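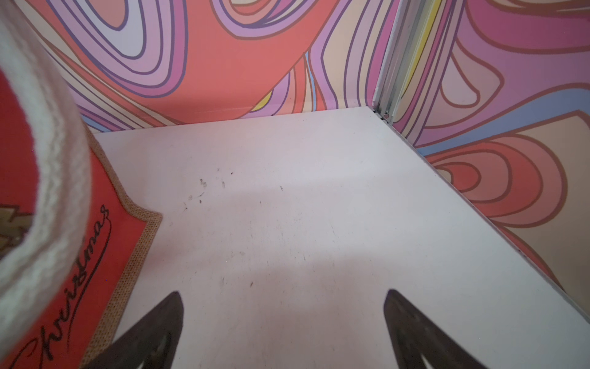
I've been trying to get the study corner finished before the end of September and I'm stuck on the top. The walls are done and I'm happy with them. The paper is the Karnent swirl in coral and lavender, hung on three sides, and it took most of a weekend with a lot of bad language at the corners. The white board is another matter. It has a matt finish and it picks up everything, and there's a patch of little black dots and grey smudges towards the back that I can't shift with a damp cloth. A few more are dotted further forward. I've tried washing-up liquid and warm water twice. Is there anything I can use that won't leave a shiny patch? And if the answer is to cover it, what with?

September, posted by jhuerta
Forum > Rooms > Desks and work corners > Marks on white matt top

fennel_row wrote:
Melamine sponge, dry first, then barely damp. Go gently and don't stay in one place. I did a white shelf that way and got all of it off.

Steiner_box wrote:
I would not use a melamine sponge on matt. It is a fine abrasive. It takes the mark off and it takes the finish off as well, and you see it as soon as the light comes from the side. I ruined a cupboard door doing that. Start with a white pencil rubber. If they are pencil or graphite they'll come up in a minute.

fennel_row wrote:
Mine didn't go shiny. Depends how hard you press.

Steiner_box wrote:
And on what the board is. Jacinto hasn't said.

jhuerta wrote:
Bought as a plain white board from the Walemer sheet counter, offcuts bin. It had no label on it. I've still got a strip left over so I can test things on that first. The rubber is a good idea, I'll try that tonight.

Sille Bach wrote:
Can I ask about the paper instead? I have a Karnent sample on my wall now and can't decide. It's the same sort of thing, wavy bands, but in greens. I like it as a sheet of A4 and I don't know if I'd like it on three walls. Do you find it hard to look at when you're meant to be reading?

jhuerta wrote:
No, I look at the page. I've stopped noticing it to be honest. The thing I'd say is that whatever you put in front of it needs to be a plain colour or you lose it. Dark blue is fine. Anything pink or orange disappears.

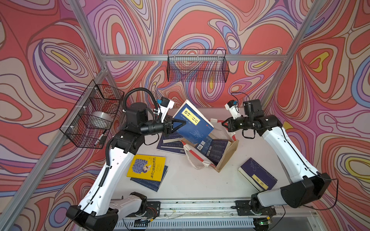 Dark blue cover with the yellow title label, against the swirl.

Sille Bach wrote:
That helps, thank you. The book does stand out. I like the bits of mustard in the pattern too, they don't show in the small swatch online. Did you have to match it at the corners? It seems to carry straight on round.

jhuerta wrote:
I tried to. Swirls are more forgiving than stripes, the eye doesn't follow one band for long. I lost a fair bit of paper to it though. Buy one more roll than the calculator says.

oldmangate wrote:
I'll be the one to say it, I think it's far too much. One wall, fine. Three walls of that around a desk would give me a headache by dinner time. I'd have done the back in the swirl and painted the sides. You could pick the lavender out of it.

Sille Bach wrote:
I don't agree. One patterned wall always looks like you ran out of money. If you're going to have it, have it.

oldmangate wrote:
Each to their own. You'd get tired of it.

pollyk_255 wrote:
Back to the marks. If the rubber doesn't work, try surgical spirit on a cotton bud on your leftover strip. Do one dot at a time and dry it straight off. That shifts pen. It won't do anything for a burn or a chip, so if a dot feels rough under your nail, leave it alone.

Also keep your pens in something. Half the marks on my old desk came from felt tips rolling about with the lids off.

jhuerta wrote:
Rubber took off some of the grey, none of the black. Surgical spirit is next. The strip looked all right with it, no shine that I could see by the window.

Pens do live in something now, a red cylinder that holds more than it should, and the notebooks stay in the middle of the top.

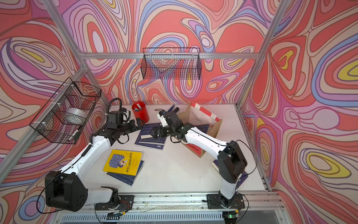 I've looked at desk mats as well for when I give up on the cleaning. Heson do a clear one and a grey felt one. The clear one would keep the white but I've read they cloud over, and the felt would hide the lot, which feels like cheating after all the scrubbing. Has anyone had the clear one for more than a year?

fennel_row wrote:
Had the clear one two years. It hasn't clouded but it does trap crumbs underneath, so you lift it every few weeks – and it sticks a bit in summer. I'd go for felt.

Steiner_box wrote:
Felt holds dust and you can't write on it with one sheet of paper. Clear, or nothing. It's a work surface, it will get marks.

oldmangate wrote:
Agree with Steiner on that one. Leave the dots.

pollyk_255 wrote:
Let us know how the spirit goes, I've got a windowsill with the same problem.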